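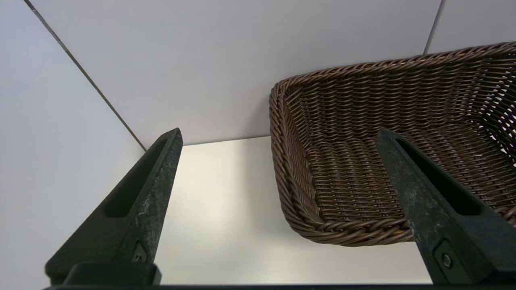 *Vol. 30, No. 2*

My friend Anqi Peng was asked to rate her last date before she had gotten her coat off. The app wanted stars for conversation, stars for punctuality and stars for something it called spark. She gave him a four for spark so the screen would go away.

The app is Indby, and its pitch is that feedback makes everyone a better partner. I doubt it. I've filled out enough surveys about oil changes to know what they do to people. The mechanic doesn't get better at oil changes. He gets better at asking for a five.

I went on one of these rated evenings in June. The man was pleasant. He asked me questions in what I slowly realized was a set order – childhood, travel, pets – and he checked the time twice. We lasted nearly 60 minutes. My score came the next morning with a note that I could "share more." Share more what? I'd told him about my divorce.

Hanyu Kong, who is 40 and has been single longer than I have, defends the thing. She says it weeds out the men who show up drunk or married. Maybe so. But a married man with good manners would do very well on punctuality, and I have yet to see the star that catches him.

My parents met at a bus stop in the rain, and my father talked about carburetors the whole way downtown. I can guess what Indby would've made of him. My mother thought he was dull, too, and she said so for years, usually while he was making her breakfast.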